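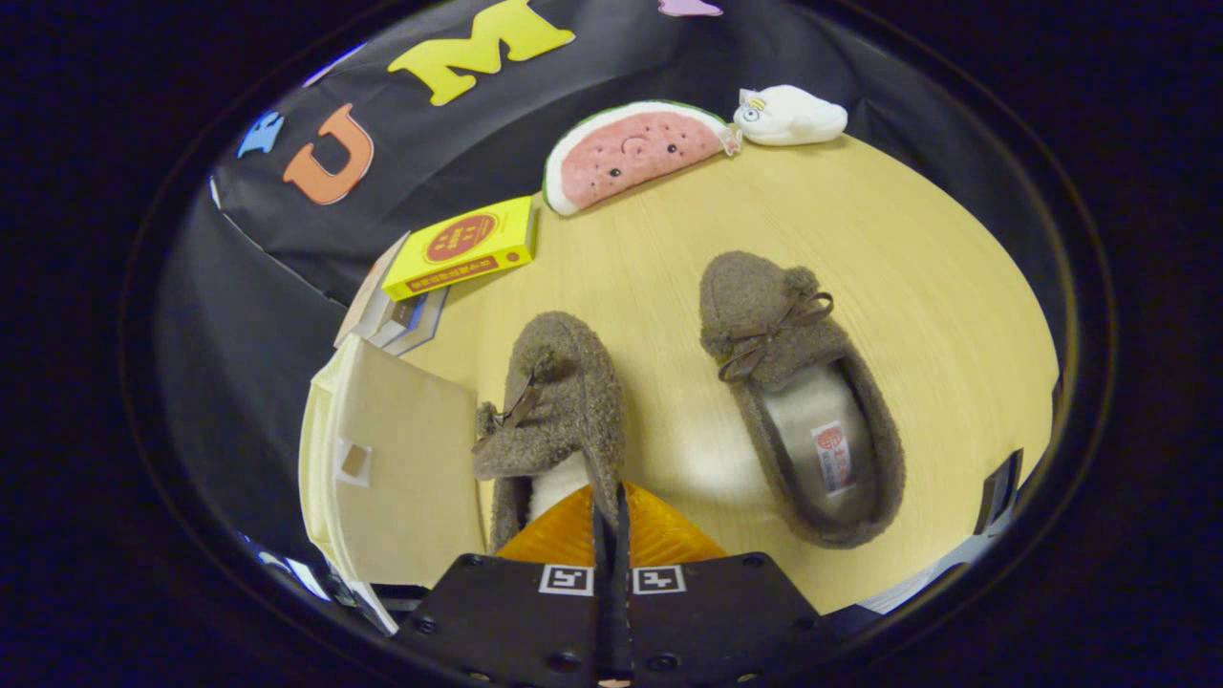
Tramow is delighted to announce that singer and television presenter Puspita Tuhumury will join the new season of the celebrity dance contest Gollix, which returns to screens in September.

Puspita, who spent much of her childhood moving between countries with her parents before settling down to a career in music, will be paired with professional dancer Tekle Alemayehu, a finalist in 2 earlier seasons and a great favorite with viewers at home. The two have already started rehearsing at the Ait Ali studios, where they have been hard at work on a waltz for the opening night.

"I grew up dancing in the kitchen with my aunts, and I said yes before my manager had finished the question," said Puspita. "Tekle is very patient with me - more patient than I am with my own feet - and I can't wait for everybody to see what we've been working on."

This season's live shows will each run 90 minutes, with 3 judges on the panel and a studio audience of 677. Free tickets will be offered through Pukix, and applications open at 10 a.m. on the first day of booking. Families are very welcome, and we do suggest applying early, as the opening night always fills up fast.

Interview requests for Puspita and Tekle may be sent to the Tramow press office.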